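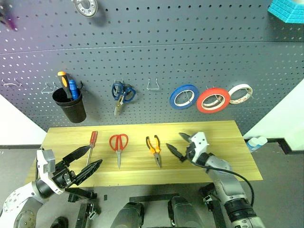 Figure 1. Bench cell, both grippers open over the table. Screwdriver, scissors and long-nose pliers on the tabletop; pegboard behind.

## Handout 2: Setting up and looking after the bench cell

Rev. 2022-10-11, Leckie lab course. Read before your first slot.

### 1. Layout

The cell has two arms working over a wooden tabletop, with a gray pegboard at the back. Hand tools and tape are stored on the pegboard hooks. Tools for the current task lie on the table, spaced so that one gripper can close on a tool without touching its neighbor.

Handles point toward the pegboard, shafts and blades toward the near edge. Pliers are laid with the handles slightly spread. The Nullora task file assumes this layout and does not check it.

### 2. Start of session

1. Press the stop button and confirm that the drives are off.
2. Look over both gripper housings. Report any loose screw on a joint cover - do not tighten it yourself.
3. Wipe the fingers with a dry cloth. Dust in the ridges lowers grip force on smooth handles.
4. Follow the gripper cable along the right arm by hand. The loop near the lower joint must hang free and must not be taped flat to the link.
5. Release the stop, home the arms, and open both grippers fully.
6. Load `bench_layout` and run the reach test at 40 percent speed.

### 3. Finger replacement

Fingers are changed in pairs. Power down the arm, support the gripper, remove the old pair, and clean the seats before fitting the new one. Part number for the pair is Drandari 2676. Run 40 open-close cycles with nothing in the grip, then repeat the reach test.

If the tips meet unevenly after the cycles, reseat both fingers. Changing the offset in software hides the fault and shifts every grasp point in the file.

### 4. Common faults

| Sign | First check |
|---|---|
| Finger lands beside the handle | Tool position, then homing |
| Gripper stalls while opening | Dirt in the finger mechanism |
| Signal drops at one arm pose | Cable loop, connector |
| Tool turns in the grip | Finger ridges worn or dirty |

Write each fault in the Flernico log with the arm (left or right) and the step number. The July entries without an arm noted could not be used.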